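Sidewalk and Crossing Safety Checklist: Pinto Street, Tollholm
Section walked: Nuvport bus transfer to Turkano Square, both sides
Walked in April, once at midday and once after dark

Marks used: OK, Fix, Urgent. Comments follow the mark.

1. Sidewalk width
OK on the north side. Fix on the south side, where the new planters leave too little room for a wheelchair to pass a stroller. The downtown code asks for 6 feet clear. Moving the planters back against the building line would do it.

2. Surface
Fix. Tree roots have lifted the slabs outside the old bank building. The patch from last year is cracking along one edge.

3. Curb ramps
Urgent at the Turkano Square corner. The ramp points into the middle of the intersection and the textured strip is missing. The other ramps are usable, though two hold water after rain.

4. Marked crossings
Fix. Paint is worn at the Nuvport end. The longest gap between marked crossings is almost 2,000 feet, and people cross in the middle of it to reach the grocery store. A crossing there was in the draft street plan and was dropped from the adopted one. It should go back in.

5. Signal timing
Fix. The walk phase at the transfer is 11 seconds before the countdown starts. A slow walker who steps off late does not make it to the far curb. There is no place to stop in the middle.

6. Lighting
OK at both ends. Urgent at the parking structure, where 200 feet of sidewalk has no working light. The structure's own lamps are aimed at the ramp and do not reach the walk.

7. Driveways
Fix. The parking structure exit has a mirror but no stop line. The zoning rules now bar new driveways on this block – existing ones can stay until the site is rebuilt, so a painted stop line is the practical step for now.

8. Bus stop
OK. Shelter sound, bench sound, boarding area level. Route map is out of date.

9. Construction fencing
Fix. Fence at the corner lot leans over the walk. The detour sign faces the wrong way for anyone coming from Nuvport.

10. Building fronts
OK. Doors swing inward or are set back. One awning bracket hangs low and should be raised.

General comments
The two urgent items are cheap next to the crossing and should not wait for it. Lighting belongs to the structure's owner under the lease, and the ramp belongs to the city.

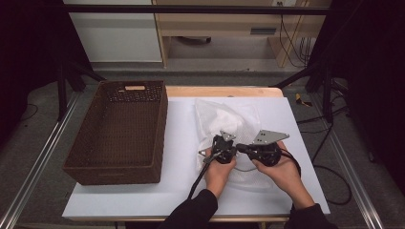

The planters and the fence can be handled by notice to the owners. Items 4 and 5 need a traffic study first. Walk the section again once the ramp is rebuilt, and check item 3 in wet weather.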